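4. Sorting and Putting Away Small Hardware

4.1 The material

The three workshops in the study keep most of their loose hardware in divided boxes. The boxes differ in size and age, but the arrangement is much the same everywhere: one kind of part to a compartment, with the boxes stacked on a shelf near the bench. The workshop at Cernthorpe repairs bicycles and strollers. Zonska does small furniture and lamps. Jemen takes whatever comes in, which during the study was mostly kitchen appliances and garden tools.

We collected 87 sorting sessions across the three sites, beginning in January. A session starts when a person brings loose hardware to a clear surface with the purpose of putting it away, and ends when the last piece has been placed somewhere, including the scrap tin. We left out cases where someone dropped a single screw into a box on the way past the shelf. These are common, and they matter for how boxes fill up, but they are over too quickly for the kind of notes we were taking. They come up again in Section 5.

Nuts, washers and machine screws made up most of what was sorted. Wood screws were common only at Zonska. Springs, clips, cotter pins and pieces that could not be named turned up at all sites in small amounts. We did not weigh anything. The people doing the work thought in terms of a handful, a lidful or a jar, and we kept those words in the notes.

4.2 Setting up the surface

Before sorting, people prepared a surface. At Cernthorpe this was a side table by the window. At Jemen it was whatever part of the main bench could be cleared, and clearing it sometimes took longer than the sorting that followed. Zonska has a table meant for the purpose, although it is also used for lunch.

Most people put something down first. Paper was the usual choice, either a sheet from a roll or a used drawing turned over. A few preferred a towel, and one person at Jemen used a baking tray. Wilson Arboleda, who has worked at Cernthorpe the longest, explained his use of paper this way in an interview:

"On the bench you lose things. It's dark and it's got grooves. On paper I see every one. Then when I'm done I lift the sides and the dirt goes in the trash."

Paper had two effects that we noted often. Small parts stood out against it, and round parts rolled less when it was creased. The second effect was not one people set out to get. New sheets were laid flat and picked up wrinkles as hands and boxes moved across them. At Zonska, Edith Chávez smoothed the sheet several times in a session, and said that washers hid in the folds. Arboleda left his alone and used the same sheet until it tore.

The towel held parts in place well but caught on burrs and on the points of screws. The tray was good for carrying and poor for picking up, as flat washers lay tight against the metal and had to be slid to the rim.

4.3 Where the box goes

Once the surface was ready, the box was brought over and set down. Right-handed sorters tended to put it to the left or at the back, leaving the near part of the surface free for the loose parts. Left-handed sorters were too few for us to say anything about them.

The position of the box mattered less than whether it was open. We had expected people to open the box first and keep it open, and many did. But a large share of sessions followed another order. The box was placed on the surface closed, the parts were spread out and grouped, and only then was the lid raised. We call these the "open early" and "open late" orders.

Open late was more common with latched boxes, and more common when the box was nearly full. The people we asked gave practical reasons. An open lid takes up room behind the box. It can fall shut on the hand. With clear boxes there was less need to open them anyway, as the contents of each compartment could be checked from outside. Leidy Quintero described looking through the lid "to plan where it's all going," and then opening the box once for the whole batch.

Open early was more common when parts were being tried against others already stored. A person holding a nut of uncertain thread would take a nut from a compartment, lay the two side by side, and put the first one back. This can go on for some time, and a closed lid would only get in the way.

4.4 Grouping

Grouping on the surface took several forms. The simplest was the pile. Piles were made for parts that were plentiful and easy to tell apart, such as long screws against short ones. Parts that were few, or hard to tell apart, were set out singly and close together, so that they could be compared. Nuts were nearly always laid flat for this. When a nut landed on its side, the sorter usually tipped it over before going on.

Pairs were treated differently from larger groups. Two nuts that looked the same were often left near the box while the rest of the batch was dealt with, and went in last. Fidelina Taipe at Jemen said she did this on purpose: two of something is likely to be a set from a single item, and the rest of that item might still be on the bench waiting for them. Others did it without giving a reason. Figure 2 gives a typical arrangement for a small batch, with a divided box, its lid apparently closed, and two hex nuts lying a short way off on the paper.

Figure 2. A clear divided box with black latches and two hex nuts on white paper.

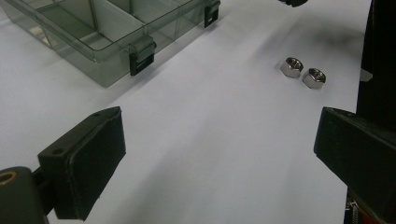 Larger batches were rarely finished in one pass. The sorter worked through the easy parts first, and what remained was a mixed group that called for decisions. The decision was usually about size. Metric and inch nuts of nearly equal width cannot be told apart reliably by eye, and all three workshops had compartments in which both had ended up. Wálter Cárdenas kept a bolt of each common thread on a wire and tried nuts on them one at a time. At the other sites people went by feel, or by the fit of a wrench, and accepted some mixing.

Finish was the second basis for grouping. Bright nuts and dull ones were kept apart at Zonska even when the thread was the same, because the lamps there are repaired with visible hardware. At Cernthorpe finish was ignored except for rust. Rusted parts went into a tin, and the tin was emptied when someone got tired of it.

4.5 Compartments and what they come to mean

Very few compartments were labeled. In place of labels, people relied on position within the box and on the parts already there. A compartment with nuts in it was the nut compartment for as long as some nuts remained. Once it had been emptied, its meaning was open, and the next person to sort could fill it with something else. We recorded seven cases of this kind. In four of them the earlier contents were later brought back and had to go elsewhere, which led to the same part being stored in more than one place.

Chávez dealt with this by leaving one piece behind in each compartment whenever she could. She called it the seed. Taipe knew of the practice but did not follow it, on the ground that the last piece is always the one that is needed.

Dividers that could be moved were seldom moved. At Zonska some had been shifted to make room for longer screws and then left that way after the screws were used up. Small parts had slipped under a divider in several of the older boxes, and this was a regular cause of mixing between neighboring cells. Carrying a box on its end had the same result where the lid did not sit tight on the walls. Cárdenas checked for it by holding the box level and shaking it once before putting it on the shelf.

Latches were mentioned more than any other feature of the boxes. A box with a broken latch was moved to the bottom of the stack or tied with string, and was opened less after that. Over time such boxes came to hold parts that were rarely wanted. Quintero said that she would sooner go to the Zaidi hardware store down the street than untie the string for one screw.

4.6 Parts with no place

Every site had a container for parts that did not fit the scheme. At Jemen it was a coffee can, at Cernthorpe a drawer, and at Zonska a single large compartment at the end of one box. The sorters spoke of these containers with some regret but used them steadily. A part was more likely to go there late in a session than early, and more likely when someone else was waiting for the table.

The containers were also searched. In the interviews, the can at Jemen was described both as the place where things get lost and as the first place to look. Taipe emptied it onto paper on 6 April 2017 and sorted it in full, which she said had not been done since the workshop moved to its present rooms. Much of it turned out to belong in existing compartments. The rest, a lidful, went back into the can.

We did not find that people who sorted more carefully used the mixed container less. Arboleda, who is careful by any measure, used the drawer often — he held that a wrong compartment does more harm than no compartment. A nut in the drawer is known to be unsorted, while a nut in the wrong cell will be taken for the right size until somebody tries it on a bolt. Section 5 takes this up together with the single parts put away in passing, which follow the same logic in some respects and depart from it in others.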